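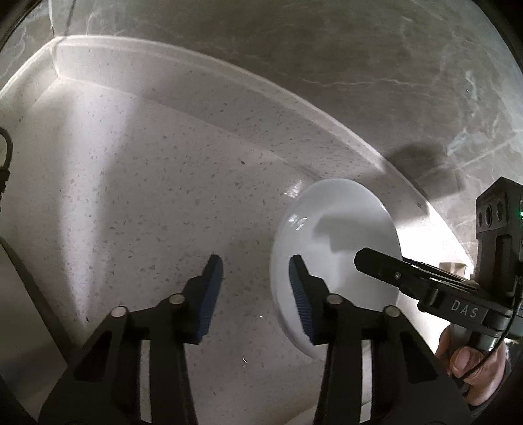 Plato blanco, encimera moteada.

yeison_rengifo
Compré 20 platos Juveo para el bar y ya van tres desportillados. ¿Lavavajillas a 177 euros de lujo o porcelana de mentira?

randness
Depende. ¿Los apilas con prisa o con mucha prisa?

yeison_rengifo
Con camarero.

Segura30
Acabáramos. Yo tengo los mismos desde febrero y ni una marca. Eso sí, los lavo a mano.

gruvum
A mano, dice. Con 400 servicios por semana te querría ver. Yo pasaría a melamina.

Segura30
Melamina para comer un arroz. Antes cierro.

randness
Prueba con separadores de fieltro, Yeison. Y lo de cerrar, cada uno verá.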